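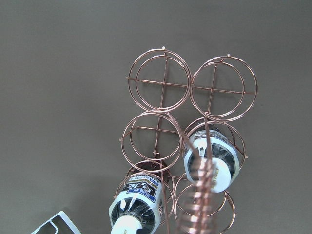 Anyone had a custom flange made with an odd bolt pattern? Looking for shop advice

pipedream_len
Hi all, longtime reader, I post maybe twice a year. I'm trying to get a replacement flange made for an old Trelter transfer pump and I'm getting wildly different answers from everyone I call, so I figured I'd ask people who do this for a living.

The pump has a seven-bolt flange on the discharge side. Yes, seven. I thought I'd miscounted too. The spacing is even, the face is raised, and the old one has a crack running from one bolt hole to the bore. Carbon steel as far as I can tell. We move well water with it, nothing nasty, and the working pressure tops out at 300 psi on a bad day.

Quotes so far: Akonex wants 1637 dollars and wants me to ship them the old one. Dokar said they'd do it from a drawing but wouldn't give me a price on the phone. A third place just laughed and told me to buy a new pump.

Is 1637 nuts for one flange? And do I really need to part with the old piece? It's cracked but it's holding with a clamp and a lot of prayer, and if it leaves the building I'm down until the new one shows up.

rustbelt_ramona
Not nuts. It's a one-off. You're paying for somebody to measure it, draw it, set up the machine and run exactly one part, and then very likely a material cert on top. If you ordered ten they'd each be a lot cheaper and you'd have nine paperweights.

What's the bore and the OD? And is it weld neck or slip-on? That changes the price more than the bolt pattern does.

gus_on_nights
Please tell me you are not running 300 psi through a cracked flange with a clamp on it.

pipedream_len
Gus, it's at way less than that right now, I've got the relief turned down and we only run it when somebody's standing there. I know. I know!

Ramona, it's a slip-on, welded inside and out. Bore is a hair over four inches, I'll get the OD tomorrow.

gus_on_nights
Standing there is the worst place to be. I'm not trying to be a jerk, I've just seen what a bolt does when it lets go. Shut it down and rent something. You can get a portable pump for a couple weeks and then shipping the old flange out isn't a problem anymore either.

tallow_and_tin
I'm going to disagree with Ramona a bit. 1637 is high for a slip-on in plain carbon. I run a small shop (two mills, one big lathe, one grumpy saw) and I'd be well under that if the customer gave me a decent drawing. The expensive part is the measuring. Shops hate measuring other people's broken stuff because if it doesn't fit, it's their fault.

So draw it yourself. You need OD, bore, thickness, raised face diameter and height, bolt circle, hole size. With an odd number of holes you can't just measure straight across from hole to hole, which is where people mess up. Measure the distance between two neighboring holes, center to center, and divide it by 0.8678. That gives you the bolt circle for seven.

pipedream_len
OK that is exactly the thing I was stuck on. I was lying on the floor with calipers trying to find the hole across from the other hole and there isn't one. Felt pretty dumb.

Where does 0.8678 come from?

tallow_and_tin
Two times the sine of half the angle between holes would be the number if you wanted the radius. For the diameter it's just the sine of half the angle, so sine of 180 over 7. Which is, hang on

OK I gave you the wrong number. 0.8678 is the radius one. For the full bolt circle diameter divide by 0.4339. Sorry! This is why I write things down in the shop.

rustbelt_ramona
And this right here is why Akonex wants the old part in the box, haha. No offense, tallow.

tallow_and_tin
None taken, you got me. Would've been a very small flange.

P_Kollar
Přemysl Kollár here, I do estimating for a fabrication shop, not one of the ones mentioned. A few things from the quoting side, in case it helps.

If a shop asks for the sample, ask if they'll take a template instead. Lay heavy paper over the mating flange on the pump (the pump side, not the cracked one), rub it with a pencil so the bore and the holes come through, and mark top. Send that with your numbers. We take those all the time as a cross-check. I would not machine from the rubbing alone, paper stretches and people rub crooked, but if the numbers and the rubbing agree I sleep fine.

Also, tell them what it's for and the pressure. "Well water, 300 psi max" in the first email saves three more emails. And say whether you need certs. A lot of people pay for paperwork they never look at.

pipedream_len
That's great, thank you. The pump side is in good shape so I can do the rubbing this weekend. Hadn't even thought of measuring that side instead.

gus_on_nights
You'd have to take the flange off to do that. So it'd be shut down. Just saying.

pipedream_len
It's shut down, Gus. I turned it off after your second post. My brother-in-law is bringing a trash pump over.

gus_on_nights
Good man.

hollis_weldz
Unpopular opinion but why not just weld the crack? V it out, preheat, fill it, machine the face flat again. I've done dozens and never had one come back.

rustbelt_ramona
Do you know what it's made of? Because he doesn't. "Carbon steel as far as I can tell" on an old pump could be cast iron for all any of us know. And if it cracked from the hole to the bore, something made it crack. Piping pulling on it, or somebody gorilla'd the bolts. Weld it and it'll go again right next to the weld.

hollis_weldz
He said it's a slip-on welded inside and out. Nobody's slip-on welding cast iron. It's steel.

rustbelt_ramona
OK fair, that's a good point. Still wouldn't do it at 300 psi.

hollis_weldz
And I still would, so there we are. A spark test takes ten seconds if he's worried. I'm only saying 1637 buys a whole lot of rod.

tallow_and_tin
I'm with Ramona on this one. Fix what's pulling on it first, too. Len, when you take the bolts out, does the pipe stay put or does it jump sideways?

pipedream_len
I'll report back. There's a long run off the discharge with one hanger on it that I've never trusted. It's an old strap thing, and the pipe sags past it pretty good.

P_Kollar
That would be my first suspect. While you're ordering the flange, ask for a bracket from the same shop. A cut and bent bracket with a couple of slots is cheap next to the flange, and they can ship both together. Put it close to the pump so the pump isn't holding up your pipe.

lubica_t
Jumping in because I ordered from Dokar last year. Ľubica Tichý, I look after the utilities at a small bottling place. They don't quote on the phone, ever, so don't take it personally. Email the drawing and you hear back in two or three days. We had a reducing flange and two pipe stands made and the fit was good. The paint on the stands was awful, it came off on my gloves, so I'd ask for bare steel and paint it yourself.

They were slow in December though. We ordered right before the holidays and it sat for weeks. You should be OK now.

pipedream_len
Thanks Ľubica! What did the flange run you, if you don't mind me asking?

lubica_t
The whole order was just under 2000 with freight, so flange plus both stands. I don't remember how it split up. Ours was stainless.

pipedream_len
Stainless! OK, now Akonex does feel steep.

rustbelt_ramona
I'll eat some crow on that. Though freight on a sample both ways might be baked into the Akonex number. Ask them.

windrow77
Has anybody mentioned Tannous? They do the odd bolt patterns for irrigation people out my way. I had a six-hole adapter from them, six on one face and eight on the other, so I could hook a newer valve onto an older pump. Might be a smarter way to go, Len. Get an adapter plate with your seven on one side and a standard pattern on the other, and then everything downstream is off the shelf forever.

tallow_and_tin
I like that a lot. It'll be thicker and you'd want studs in tapped holes on at least one side, and you need to watch that the holes from one side don't run into the holes from the other. Seven against eight, somewhere they're going to land nearly on top of each other. But a decent shop can spin the pattern a few degrees to get around it.

hollis_weldz
Two gaskets instead of one. Two places to leak.

windrow77
Mine's never dripped.

pipedream_len
OK, update from Oct 15, 2020, typing with dirty thumbs. Got the bolts out tonight. The pipe dropped AND went sideways, far enough that I couldn't get a bolt back through by hand. So there's the crack explained. The strap hanger wasn't touching the pipe at all, it was just hanging there for looks.

Did the rubbing off the pump side and measured four different pairs of neighboring holes. They agree with each other within a few thousandths, so I'm happy with the bolt circle (using 0.4339, thank you very much).

I've emailed the drawing to Dokar and Tannous, asking both for a straight replacement and for the adapter plate, plus a bracket. Akonex said they'd knock some off if I don't send the sample but wouldn't say how much until Monday.

gus_on_nights
Replace all the bolts too. Don't reuse the ones that were in there getting pried on.

pipedream_len
Already in the scrap bucket.

P_Kollar
Put the thickness tolerance on the drawing if you haven't. People forget that one and then the bolts come up short.

pipedream_len
I forgot that one. Sending a revised drawing now.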